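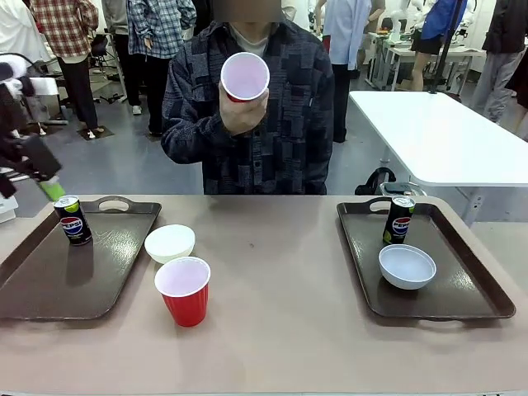 Myroslav Marchuk
Reader, reviewer and keeper of this blog

I finished The Bell at Horobets at ten past two in the morning and then lay there wide awake, because there was no way I was going to sleep after that last chapter. I've been pushing it on people ever since. My sister has my copy, my neighbor is next in line, and I've already bought a second one so I can look things up while I write this!

If you haven't heard of it, it's the new novel by Yaryna Vasylenko, published by Trikum, and it's built on one of those church legends that every region seems to have some version of. In this one, a bell is taken down from the monastery at Horobets the night before an army arrives, loaded onto a raft, and lost in the lake. Or hidden in the lake. Or never put on the raft at all and walked over the hills by a nun with two oxen, depending on which old lady you ask. People in the village say it rings under the water before a death. Vasylenko takes that story and asks what the bell was for, and who would have wanted it gone, and from there the whole thing just opens up.

I love a sunken bell. I should say that right away, so you know what kind of reviewer you're dealing with. I grew up near Finville, where we had a flooded chapel (you could see the stones in a dry summer) and my grandmother was completely sure she'd heard singing from it as a girl. I never heard a thing, and I spent a lot of evenings on that bank trying. So a book like this has me from the first page.

The story runs in two time periods. In the older one, Sister Marta keeps the monastery's accounts and starts to notice that the abbot is writing down gifts that never came in. In the newer one, a piano tuner called Lena comes back to Horobets to clear out her aunt's house and finds a notebook full of musical intervals with no tune attached. I usually have a favorite half in these two-period novels and skim a little to get back to it. I didn't do that once with this one. Marta's chapters are slower and full of weather and fasting and cold fingers, and Lena's are quick and funny, and each time I got to a switch I grumbled for half a page and then forgot I'd been grumbling.

And the faith in it! So many historical mysteries treat religion as a costume. Everyone in a habit is either a villain or a secret skeptic with modern opinions. Marta believes. She prays badly some days and well on others, she gets bored in the night office, she's jealous of another sister's voice and ashamed of it. When she works out what the abbot is doing, her first worry is about his soul and her second is about her own, and the law doesn't come into it until much later. There's a passage where she's alone in the bell tower in Lent with her hand flat on the metal, and I read it three times. I won't quote it. You need the forty pages leading up to it.

Lena doesn't believe in much of anything, and the book leaves her alone about that, too. She goes to one service with a cousin and mostly thinks about the fact that the choir is a little under pitch. I laughed out loud.

Now, the puzzle. I'm not giving it away, but the solution sits in plain sight from the second chapter and I missed it entirely. Over at Wikier, where I lurk in the historical fiction group more than I should, there's a thread arguing over whether the clue is fair. It had more than 4,000 replies last time I looked. Some people there feel cheated by the notebook. I went back and checked every mention of it, and I think it's fair! Vasylenko tells you exactly what's in the notebook, and she tells you what Lena does for a living. I'd say don't read the thread until you're done, though, since a couple of the early replies give away the raft.

Do I have complaints? A few small ones. The soldier who turns up around the middle gets such a good entrance that I expected more of him, and he mostly carries messages. The map at the front puts the mill on the wrong side of the river, or else Marta walks across water in chapter nine, which would be a different sort of book. And I could have used a list of the sisters, as three of them have names starting with A and I mixed up Agafia and Anna right up to the fire.

It's 269 pages, so it's short for what it covers, and I kept slowing down toward the end to make it last. There's an afterword on real bell legends, with notes on where she bent the history and where she left it alone. Read it last. It has a story about a bell that was put on trial, which I had to read aloud to my wife while she was brushing her teeth.

I've started on Vasylenko's first novel now, the one about the icon painter's widow. I'm sixty pages in and there's already a forged will and a goat. If any of you have read it, please don't tell me about the goat.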